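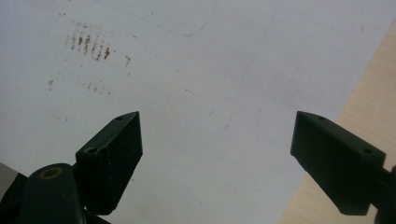

White table paper with brown marks and a faint bluish line, on a light wooden tabletop.

Table paper

Table paper (I grew up calling it butcher paper, which is a different thing, sorry Mom) is plain paper laid over a table so you can work, paint, eat or make a mess on top of it. It comes in rolls or big flat sheets. I've been covering tables with it for years and I'm still fond of the stuff!

Types

White is the one most people buy. Kraft is brown and tougher, and it hides stains a lot better. Some kinds have a waxy or plastic coating on one side, good for wet glue but miserable to draw on. My own roll is a Kuvix, 30 inches wide, and I trim it with kitchen scissors (not very straight).

Marks and stains

Paper soaks things up, so a used sheet fills in fast. Rusty brown smudges can come from tea, coffee, wood stain, old paint or actual rust, and once they're dry I can't tell you which by looking. Pale pencil lines hang around too. Dolores Ostrowski, who taught my Wednesday craft class in Vergara, kept one sheet down until there was no clean spot left, and then she flipped it over.

Laying it

Wipe the table first, or every crumb shows up as a bump. Tape the corners underneath with painter's tape. I leave 2 inches hanging over if the sheet is big enough, and if it isn't, I just push it toward whoever is messiest.

Reuse

Stained sheets still make fine packing paper or a layer under garden mulch, as long as they're uncoated and you haven't had solvents on them. Mine mostly end up wrapping mugs.

See also: Kraft paper, Newsprint, Oilcloth, Drop cloth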